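**Craft & snack table safety walk-through, Tellberg Street activity room**
Checked by: Aurelio Pastor
Date: Aug 22, 2020

Marks used: OK = fine as is. FIX = do before the next session. WATCH = fine for now, look again in December.

I love doing this one! The room has come a long way and the new shelf labels are terrific, so most of what follows is small stuff.

### Floor and doors

- [x] Main door opens fully and stays open on its hook — OK
- [x] Back door clear on both sides — OK
- [ ] Mat at the sink lies flat — FIX. One corner curls up and I caught my shoe on it twice. Tape won't hold on that floor (we tried), so please swap it for the heavy mat in the hall closet.
- [x] No cords across the walkway — OK
- [x] Trash can has a lid and the lid closes — OK. The new pedal one is great!

### Sink and cleaning things

- [x] Hot tap doesn't scald — OK. Let it run a full minute and it stayed comfortable.
- [x] Spray cleaners on the high shelf, caps locked — OK
- [ ] Every spray bottle has a name on it — FIX. There are 2 with no label at all. Empty them and start over, don't guess.
- [x] Paper towels within reach — OK, and somebody stocked extra. Thank you!
- [ ] Esent hand soap refilled — FIX. Down to the last inch.

### Storage

- [x] Tall cabinet fixed to the wall — OK. Gave it a good pull and it didn't budge.
- [x] Heavy boxes on the bottom — OK
- [ ] Scissors counted back in — WATCH. The sheet says 6 and I found 6, but one pair was in with the paintbrushes.
- [x] Kasum glue sticks capped — OK. Every single one, which has to be a first!
- [ ] Step stool feet — WATCH. Rubber is getting thin on one foot. Still grips.

### Tables

- [x] Legs tight, no wobble — OK
- [x] Edges smooth, run a hand along the front — OK. I went along the whole front edge of the gray one and no splinters.
- [x] Shelf under the tabletop free of anything sharp — OK
- [ ] Glass kept off the table when younger kids are in — FIX. See comment.
- [ ] Plastic bags and wrappers put away — WATCH. See comment.

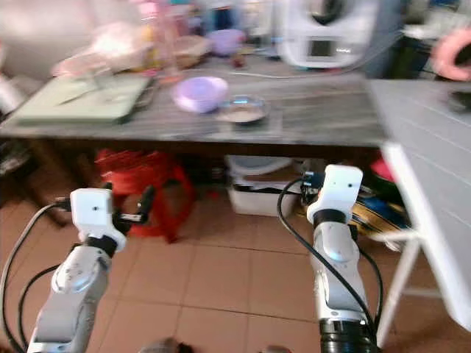 *Gray table: lavender bowl toward the middle, glass dish just to its right, woven piece and smaller purple bowl behind.*

**Comment on glass.** The plastic bowls are a super choice for this table and I'd happily see more of them. The clear glass dish is the one thing I'd trade out. It does its job fine with grown-ups, but a dropped glass dish means closing the room to sweep. Riviere makes a clear plastic one in a close size, and we have 3 in the kitchen already. Whatever goes in the dish should have its name on a bit of tape too, so the allergy check takes a second.

**Comment on wrappers.** Anything thin and see-through, pink stuff at the back of the table included, gets looked over at the end of the session. If it's a bag, it goes in the drawer with the childproof catch. If it's an empty wrapper, it goes in the trash. Tall bottles can stay out as long as the cap is on and they stand well back from the edge.

**Comment on the woven piece.** Please keep it! It warms up the whole table. Check the rim for loose ends now and then and snip them short.

### Still to do

- [ ] Swap the sink mat
- [ ] Label or empty the spray bottles
- [ ] Refill soap
- [ ] Bring the plastic dishes over from the kitchen
- [ ] Ask about the step stool feet — the catalog had a pack of 200, so maybe the building next door wants to split it

Initial each line when it's done and leave the sheet on the clipboard by the main door. — A.P.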